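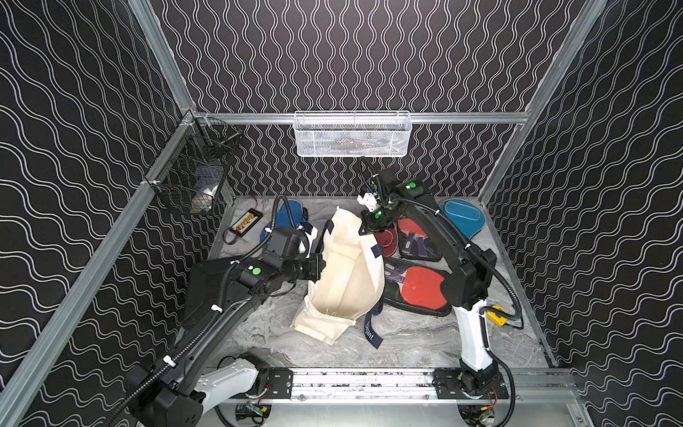

February, bag bench, Trerard. I wanted to finish the notes on the Stusus canvas before we order the next roll, so I write down everything in the order I remember it and Morfudd can correct me later. The main complaint about the cream tote is that it does not stand. Put down on the grey marbled floor it goes into a crumpled heap, half open, and the navy handles fall wherever they like. With the older canvas the bag kept its mouth up long enough to drop things in with one hand. I asked Nerys if the cloth was washed before cutting and she thinks yes, one time, at the supplier, but it is not written on the delivery note. The note only has the roll number, 1,701, and the colour.

Weight of the cloth: to be checked. I cut a square from the end of the roll and put it in the brown envelope on the shelf above the Jarman. Please do not use it for testing needles, it is the only piece I have from that end.

Handles. The dark navy tape is good, I have nothing against it. It holds the fold and it does not take the marks from the hands as the cream one did. The trim in the same colour makes the bag look more finished, and Delyth says that the shop prefers it. What I would change is the length. When the bag is on the shoulder of a tall person it is fine, when Delyth carries it in the hand it almost touches the floor. We could offer two lengths but then we have two patterns to keep, and I remember how it was with the aprons.

Raw edges. I looked at three bags from the first lot and two from the second. The first lot was cut with the big shears and the edges were closed with a narrow zigzag. In the second lot we left out the zigzag to save time. My opinion is that we should put it back. The cloth gives its threads very easily, you pull one and the next comes with it. I said it to Rhodri and he answered that a customer does not look inside. Customers do look inside, they have to find their keys.

Thread. We are still on the Metitz, the 1,000 metre cone. No breaks with the standard needle, two breaks with the thicker one, both at the corner where four layers meet. I hammered the corner flat before the second try and it went better. Tension as marked with pencil on the machine cover. Somebody has rubbed half of the pencil away, I wrote it again.

Packing trial. Until now we tested with the sand bag and this tells only about weight. I prefer to test with the soft things that people really carry, pouches and padded cases, which push on the sides and leave strange holes between them. A flat pouch goes in first, standing on its edge along the middle, and everything else leans against it. If it goes in last it lies on top and slides out when the bag falls over.
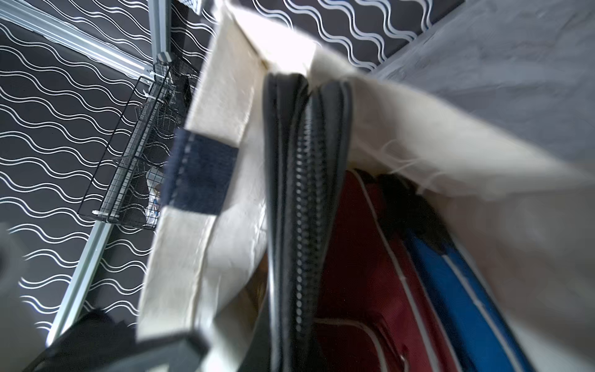

The pouch must also be able to open while it is inside. With the zip on the top edge one can reach it without taking anything out, provided that the mouth of the bag stays open, and so we are back to the first problem. The dark grey one is the best of our pouches for this, stiff enough that it stays upright between other things. The padded red one with the white piping is soft and takes its place beside it without any trouble. The blue one with the white and black trim I like to put on the far side of the red, so that the colours are easy to tell apart at a quick look. I do not say it is the only order. Nerys packs quite differently and her bag closes as well as mine.

The mouth. Frayed threads on the upper edge are hanging down over the contents, and this is what I meant about the zigzag. They are only loose fibres and the bag is not weaker for them today, but near a zip I do not like to see them. A long thread goes in the teeth and then someone pulls hard and we receive the pouch back with the slider off. I will trim them with the small scissors and look again after the next trial. If new ones come out in the same place, the edge needs a binding and zigzag alone will not be enough.

The navy tab round the strap: keep it. I like the lighter stitching on it, it shows clearly against the blue and one sees at once if the line is crooked. Rhodri wanted it tone on tone. With tone on tone I could not check my own work under the lamp in the evening.

Ideas for the mouth, no decision yet:
1. Wider hem with a strip of the same canvas folded inside.
2. Navy tape all along the inside of the hem, which covers the raw edge too. More expensive, and we have tape for some 100 bags, no more.
3. Change to the heavier canvas. Delyth is against it, the Jarman does not like it at the corners and the price is not small.

I am for the second. Morfudd is for the first because she already has the strips cut from the offcuts. We will make one of each and hang them on the hooks by the window for a week, loaded, and then put them down on the floor and see which one still has a shape.

To do:
Ask Stusus about the washing.
Small scissors to be sharpened, they chew.
Zigzag back in the cutting instructions, page two, and cross out the old line properly this time.
Measure the handle drop on the first lot and on the second lot, I think they are not the same.
Find the other grey pouch, it was in the drawer with the zips.

B. Jemal

Added later, same afternoon: Nerys found the pouch. It was inside one of the bags on the hooks. Handle drop is the same on both lots, I was wrong.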